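## Folding a small fleece on the bed

Make the bed first and pull the cover tight. A soft fleece picks up every ridge underneath it.

1. Lay the cloth in the middle of the bed and smooth it outward with your palms.
2. Bring the long sides together. Keep the edges within 2 fingers of each other.
3. Fold the narrow end toward the wide one and press for 10 seconds.
4. Turn it over and check for a rolled edge. 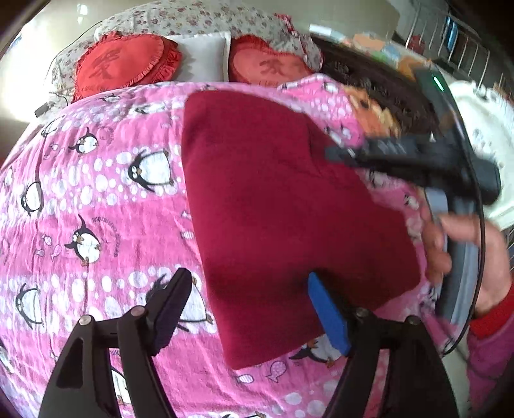
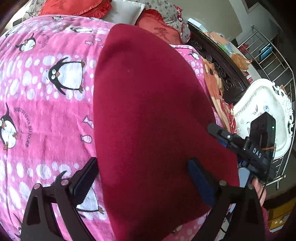
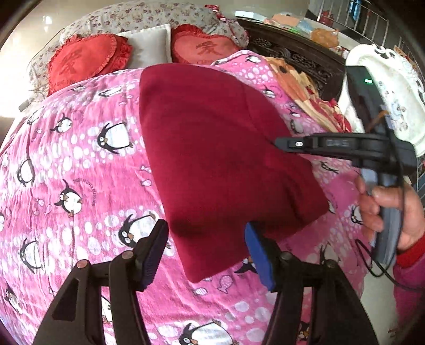
The dark red cloth on the penguin bedspread.

Vilmos Farkas wrote in to say that he skips step 3 with anything thick and rolls it from the narrow end, which saves room in his Kostano drawers. Rolling works for fleece up to 20 inches wide. Wider pieces come undone in the drawer, so fold those and put them at the bottom of the stack. Wash dark reds separately the first 2 times.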